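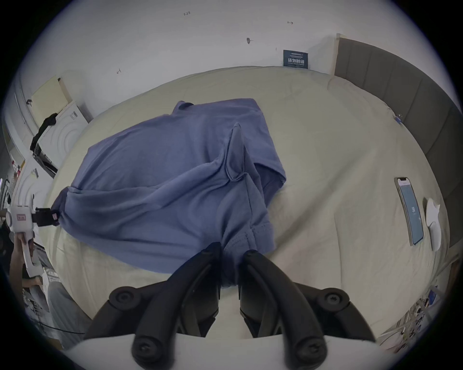
床上的蓝色T恤，皱着，有一部分翻折在一起。

T恤为什么总是不肯躺平？

大人说“去把衣服叠好”的时候，口气总像是在说“去把灯关了”。可是关灯只要一根手指，叠衣服要用两只手、一张床，还有一点点耐心。耐心这东西，家里通常是大人先用完的。

今天我们就来认真研究一下：一件T恤到底有什么好叠的，为什么它老是皱，以及怎么对付它。

先说它是什么做的

棉T恤的原料是棉花。棉花被纺成细细的纱线，机器再把纱线一圈套一圈地织起来。这种织法叫“针织”。你把T恤凑到眼睛跟前看（最好有放大镜），会看见一排一排小小的“V”字，那就是线圈。

线圈的好处是能伸能缩，所以你可以把大脑袋从小领口里塞进去，而领口居然还愿意缩回来。坏处也在这里：能伸能缩的东西，不太喜欢保持一条直线。你把它拉平，它歪一点；你把它拉正，它又卷起一个角。它没有故意和你作对，虽然看上去很像。

领口和有些衣服的袖口摸起来一棱一棱的，那叫“罗纹”。罗纹比别的地方更有弹性，像给洞口装了一圈橡皮筋。衣服下面那道边是折进去再缝住的，叫“下摆”。有了它，布边就不容易卷、不容易松。叠衣服之前先找到领口和下摆，你就知道哪头是上，哪头是下了。别笑，一件揉成团的T恤，连大人也会拿反。

皱纹是从哪儿来的

棉花的纤维里住着许多非常非常长的分子，它们彼此拉着手。水一来，有些手就松开了，分子可以挪挪位置。等水干了，它们又重新拉上手，可是这时候谁站在哪儿，就算在哪儿了。如果衣服是揉成一团晾干的，分子们就会很忠诚地记住那一团。

所以对付皱纹，最省力的时间是晾衣服的时候：拎起来抖两下，再挂好。熨斗用热气把它们的手再松开一次，压平了重来，但那是大人的工具，你先负责抖。

“山脊”和“山谷”

衣服铺在床上时，常常有一道布会自己拱起来，像一条小山脉。这是因为下面的布挤在一起了，多出来的部分没地方去，只好往上走。

有意思的是，真正的山脉有些也是这么来的：地壳的两大块互相推挤，中间就慢慢隆起来。想试试的话，把毛巾平铺在桌上，两只手按住两头往中间推。恭喜你，你造了一座山，用时比大自然短得多。

要让山消失，从上面使劲压是没用的，它只会跑到旁边再拱起来。得捏住衣服的两头，轻轻往外拉，把多余的布请出去。

怎么叠

一、找一块平的地方。床很合适，只是床单如果也皱，衣服就会跟着它高低不平。先用手把床单抹一抹。手机之类的东西挪远一点，不然叠着叠着就变成看手机了。

二、把T恤正面朝下铺开，袖子往两边伸。看一看领口是不是在上面。

三、捏住两头拉一拉，再用手掌从中间往外抹。

四、把左边三分之一折过来，袖子往回折，别让它伸出去。

五、右边也一样。现在你有了一条长长的布，看起来已经相当像样了。

六、从下摆往领口折一次，再折一次。

七、翻过来。完成。

如果成品像一个饺子，也不要紧，饺子也放得进抽屉。

我表哥Anas Tawfik十岁时宣布，他叠一件只要10秒。我们拿表给他计时，结果是68秒，其中很大一部分时间他在找另一只袖子。他认为那只袖子不能算在内。

为什么不直接塞进抽屉

这是个好问题，很多人已经用行动回答过了。

塞当然也可以，衣服并不会生气。但是团起来的衣服中间夹着许多空气，很占地方，抽屉关到一半就会卡住。而且一团团的衣服都差不多，你想找那件蓝的，就得把别的全翻出来，于是床上又多了一座山。

叠好的衣服可以像书一样竖着排，一眼就能看见每一件的“书脊”。我邻居Fraser Gourlay老先生就是这么放的，他的抽屉看上去像图书馆。他说他叠了一辈子，最讨厌的仍然是床笠，也就是四个角带松紧的那种床单。关于床笠怎么叠，我们以后再讲，前提是我先学会。

小实验

找两件差不多的旧棉T恤，都弄湿、拧干。一件揉成团放在盆里，一件抖平挂起来。到了第二天，看看哪一件皱得厉害，再摸摸哪一件干得快。把结果画下来。

做完以后，两件都归你叠。

几个词

针织：用线圈互相套着织成布的方法。
罗纹：一棱一棱、弹性特别好的织法。
下摆：衣服最下面的那道边。
饺子：见第七步。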